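Progress report to Andis, Merrick project
Period covered: through the end of August
Prepared by: Raelene Pearce, Kovix

1. Where we are

The utensil work package is behind plan. We had expected to hand over the full set of kitchen table recordings by the end of this period. We are handing over 235 accepted recordings, and another 35 are being held back because of the grip fault described in section 2. The sorting and cleanup scripts are done and need no further money. The home site is still available to us on the same terms.

The task has not changed from the work plan. An operator uses a hand-held gripper to take chopsticks, spoons and other thin utensils out of a holder and put them back, on a covered table in an ordinary home kitchen. The recordings are then used to train the arm at the Kateck lab. Thin round objects were picked on purpose, as these are the ones the arm drops most often.

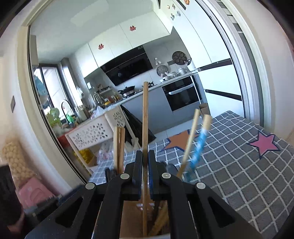 Long wooden chopsticks have been the hardest items from the start. The contact area is small, and any play in the linkage shows up as a twist at the far end of the stick. We noted this in the last report as a risk. It has now become a fault.

2. The grip fault

In the second half of the period the Kateck lab told us that the arm had begun closing late on sticks. It would come to the right place, stop, and close after the stick had already started to tip. On two runs it kept closing past the point where it should have stopped and snapped the stick. A piece landed outside the marked area. No one was hurt, as the operator was standing behind the screen, but it was logged as a safety matter and the arm was taken out of use the same afternoon.

We first looked at the arm and found nothing wrong with it. The force limit was set where it should be. The lab then replayed our older recordings on the arm and it behaved normally. With the newer ones the late closing came back every time. That pointed to our side.
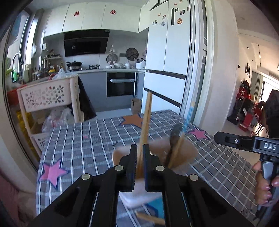 The cause was in gripper 2. The screw that holds the jaw position sensor had worked loose, and the sensor was slipping a little on its shaft each time the trigger was pulled hard. The jaws themselves moved fine, so the operator felt nothing odd in the hand. The recorded opening was wrong by up to 8 millimeters by the end of a long session. On a cup or a box that would have been caught, as the numbers would show the jaws inside the object. On a chopstick it looked believable, and our checks let it through.

I should add that our start-of-day check would not have found this. It asks the operator to open and close the jaws fully with nothing between them. The slip only came under load.

3. What we have done

Gripper 2 was taken out of service and stripped down. The sensor screw has been replaced with a longer one and set with thread lock. We opened the other grippers as well and did the same to them, although only one of those showed any movement at all.

The daily check now includes a squeeze test. The operator closes the jaws on a metal gauge bar, pulls the trigger hard, lets go and repeats. If the readings do not match, the gripper is not used that day. It adds a few minutes per session, which we can absorb.
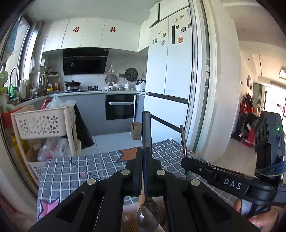
We also went back through the spoon recordings, which had not been part of the complaint. Handles vary more in thickness, so errors are easier to spot, and the ones made before the fault are clean. Those made late in the period with gripper 2 are in the held group along with the chopsticks.

On the lab side, the arm now has a hard stop in software that cuts the motor if the closing force rises too quickly, whatever the trained model asks for. In my view this should have been there from the beginning. It has been tested with wooden sticks and with a foam bar, and the arm has been cleared for use at low speed. Full speed is still off limits until the new recordings are in.

4. Held recordings

We tried to correct the held recordings by working out the jaw opening from the video. It works when both fingertips are in clear view. It does not work well when the holder or the utensils hide one of them, and with this task that is a lot of the time. I do not want to pass on corrected data that we cannot stand behind, so the plan is to redo them.

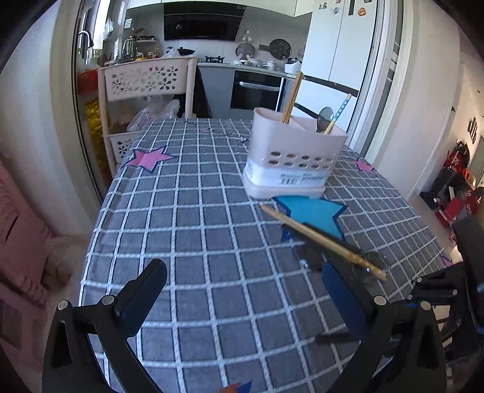

Table setup with utensil holder and chopsticks, home kitchen site.

The repeat sessions will use the same kitchen and the same kinds of utensils so that the results can be compared with the earlier set.

5. Budget and next steps

The repeat sessions can be paid for out of the travel line, which is underspent. I am asking Andis to approve moving that money. The parts for the gripper repair were minor and are already covered.

Next period we will finish the repeat sessions, send the new set to the Kateck lab, and run the arm on sticks again at low speed. The written fault report and the changed check sheet will go to Andis separately once the lab has signed them.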